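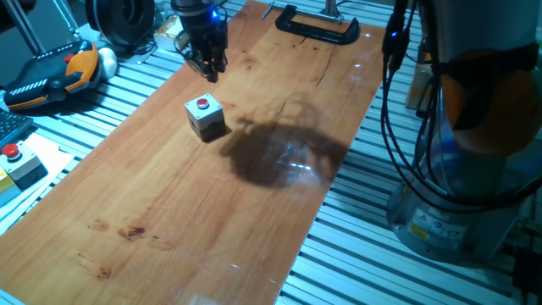 Leave the old board alone

A good wooden board does not need sanding back every time somebody marks it. I have held this view for 20 years, most of them spent at a bench in Stovbridge, and I hold it more firmly each time a customer brings me a slab of timber and asks me to make it look new.

The request is nearly always the same. The board has been a worktop, or a shelf, or the seat of a bench. It has a few cracks running with the grain and a stain or two that will not wipe off. The owner has lived with these for years and then, usually before guests come, can see nothing else. They want the stain gone, the cracks filled and the whole thing brought back to one even colour.

I can do that. Most people with a sander and a free afternoon can do that. I think it is usually a mistake, and I would like to set out why.

The first point is about the wood itself. Lengthwise cracks in a solid board are called checks, and they come from the timber drying and moving over the years. A shallow check is no weaker today than it was last winter. If you pack it with hard filler in December, when the heating is on and the crack is at its widest, the board will swell again in the damp months and squeeze the filler up in a ridge, or the wood will open somewhere else. I have dug out more failed filler than I have ever put in. A check that goes right through the board, or that moves when you lean on it, is another matter and should be dealt with. The fine ones can stay.

The second point is about how much you take away. A dark stain can go a long way down. Iron marks are the worst for this, because the metal reacts with the tannin in some timbers and the colour follows the grain. People start with 100 grit, see the mark get a little paler and carry on. By the time it has gone, there is a hollow you can feel with your palm, and the only way to lose the hollow is to take down the rest of the board to match. On a thick plank you might get away with that once or twice. On anything veneered you will be through to the core before you notice.

Then there is the finish. A warm, glossy surface that has been built up over years is hard to copy. You can buy something in a tin with the right name on the label, but a patch of new finish in the middle of an old one will show from across the room, especially when a lamp catches it. So the small repair becomes a full strip, and the full strip becomes three weekends and a lot of dust.

Fereshteh Hashemi disagrees with me about nearly all of this. She ran the finishing side at Tatine for a long time and her work is better than mine. Her argument is that a marked surface invites more marks. People put a hot mug on a board that already has a ring on it, and they would think twice if it were clean. She also says that I am sentimental, and that half of what gets called character is neglect. I accept some of this. A board left with no finish at all will soak up whatever is spilled on it, and a surface used for food has to be sound enough to scrub. Where I part from her is on the remedy. You can clean a board properly and give it a fresh coat without cutting it back to bare timber, and the old marks will do no harm underneath.

There is also the question of what the board is for. I once stayed in a rented flat in Cáceres where the kitchen table was a single old plank with burns along one side. I ate at it for a month and never worried about where I put a pan down. The year after, I stayed somewhere with a new oak table and a printed card asking guests to use the mats, the coasters and the cloth provided. I ate standing up at the counter most nights. A working surface you are afraid of has stopped being a working surface.

Cost comes into it too, though I try not to lead with that because people assume I am talking myself out of work. Raed Hakim, who shares the workshop with me, quoted 276 pounds last year to strip and refinish a long worktop. It was a fair price for the hours. The customer thought about it, went home, washed the top with warm water and a drop of washing-up liquid, let it dry overnight and rubbed in a tin of Resa oil that cost her 12 pounds. She sent Raed a note to say she was happy with it and would not be coming back. He was a bit put out. I thought she had made the right choice.

My advice to anyone looking at a marked board is therefore fairly dull. Wash it and let it dry before you decide anything, as a fair amount of what looks like staining is dirt. Find out whether it is oiled or varnished, and stick with whichever it is. Rub down only the places that feel rough, by hand, with fine paper, along the grain. If there is one mark you truly cannot stand, try turning the board end for end, or over, if the fixings allow.

After that, put your things back on it and use it through a whole summer and winter. If the stain still bothers you, ring me and I will come and look at it.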